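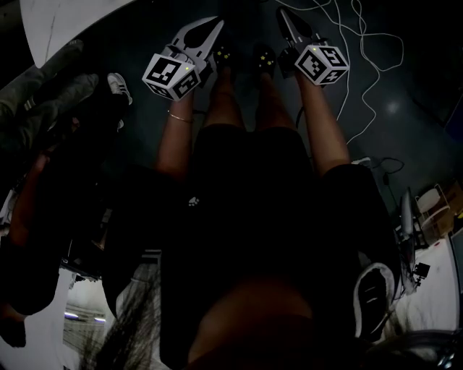 Thursday, June 13, 2024

Clothing notes, continued. I've settled on black shorts and a dark top for anything done with the legs stretched out. Long trousers bunch behind the knee after 800 metres of walking and stay bunched when you sit. The black pair with small yellow spots remains my first choice for the feet: washed at 30, dried flat, no colour loss after eight washes. Ademir prefers plain grey.

The thin bracelet stays on. Its clasp needs tightening again, so I'll ask at Mulero next week what they charge.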